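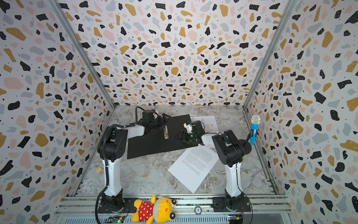 Inspection bay, dark board on the marble-pattern surface, small metal part with holes on the board.

Bay and document board checklist, Weltivcombe workshop
Filled in by: Mikkel Lykkegaard. Reviewed by: Ragnheiður Lauritsen. Thursday round.

1. Enclosure and surface
1.1 Wall covering attached at all edges, no lifting – OK.
1.2 Corner posts and front rail tight, no sharp burrs – OK. Left post has a scratch from last year, no action.
1.3 Work surface free of chips and swarf – OK after wiping.
1.4 Loose parts tagged – NOT OK. Bracket without a tag. Tag ordered from the Bisgaard store, job 404.

2. Drawing board and clip
2.1 Sheet lies flat and is held by the clip.
2.2 Clip spring closes fully, no play in the hinge. 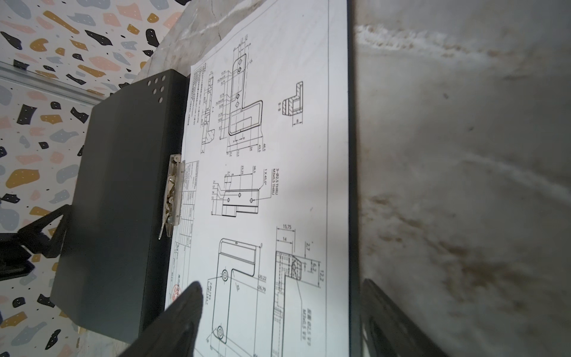
Comment to 2.1: dimensions must be readable without lifting the clip. The long stack (53.5 down to 18.02) is the one used for the bracket, so keep it clear. Section B-B is to be checked against the part, including the short dimension marked 8.
Comment to 2.2: clip tested by hand 3 times, closes each time. Do not oil it. Oil gets on the paper.

3. Orange cover
3.1 Surface flat, no warping at the corners.
3.2 Punched holes free of cracks.
3.3 Printed logo legible. 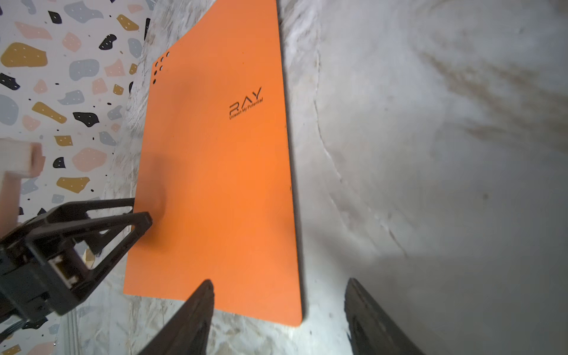

3.1 and 3.2 are passed. 3.3 passed, slogan line is small but acceptable. Covers with cracks between the holes go in the Pratora return bin. R.L. asks that covers are stored flat – two were found standing on edge in December.

4. Before release
4.1 Drawing on the board matches the job card.
4.2 Red markings on the sheet initialed by the person who made them. OPEN, waiting for M.L.
4.3 Small items on the board listed on the job card. OPEN.
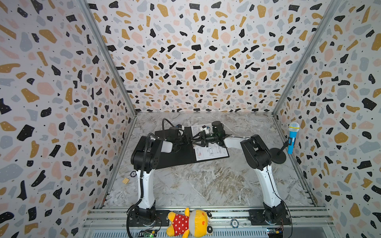
Item 4: drawing with red markings on the black board, small white and blue object beside it.

Next round: same list, add a line for clip replacement interval (Genitz proposes 8 months, not agreed).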